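Home Projects Diary Staff Contact

Valta Perception Diary
2019-02-04, by Arnout Hermans
2 min read

The revised segmentation module was merged into the Gultano planning branch this morning. Its purpose is to separate a wooden part from a wooden work surface in simulation, a task on which the January build performed poorly. The earlier module relied on colour alone and treated neighbouring timber textures as a single plane.

The new module weighs grain direction alongside colour. Where the panel grain runs across the wrist view and the grain of the base surface runs up it, the boundary should be recoverable even when the panel fills most of the image.

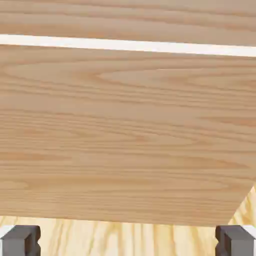 Slanted edges remain under review. The planner continues to assume square corners when it proposes a grasp, and the Yau team has asked that the outline be passed through as a polygon instead of a bounding box. I have agreed to the change in the interface, subject to a check of its effect on cycle time.

A batch of 1,307 rendered views was queued at noon. Of the first 100 reviewed, 9 were returned with the panel and base merged. These have been logged under Pinis for relabelling.

The gripper opening limit in the controller configuration was left unaltered. Version 12 of the configuration file is to be used until further notice.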